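**Table linen** is the general name for cloths used to cover or dress a table, including tablecloths, runners, napkins and the soft under-cloth placed beneath them to protect the surface. It is made chiefly from linen, cotton or mixed fibres.

## Types and patterns

White damask, in which the design is woven into the cloth, was long preferred for formal meals. Checked cloths were cheaper to produce and became common in kitchens, cafés and canteens. The checks are usually formed by crossing bands of dyed and undyed yarn, although printed versions are also sold.

## Production at Haltedell

The weaving town of Haltedell supplied household cloth to the surrounding district. Its largest mill, Trevaskis, ran 85 looms at its height and employed weavers from the neighbouring parish of Lerari. The historian Angelica Castillo has traced the mill's decline to the spread of wipe-clean coverings. By the time it closed, 40 looms remained in use.

## Care

Cotton cloths are generally washed at 40 degrees and ironed while slightly damp. Stains from fruit or wine should be rinsed in cold water before washing.

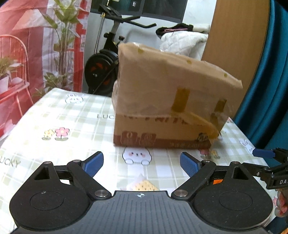

Linen creases sharply if folded along the same lines for long periods, and museums therefore store older pieces on rollers. The Haltedell collection holds seven complete sets, two of which are shown to the public each March.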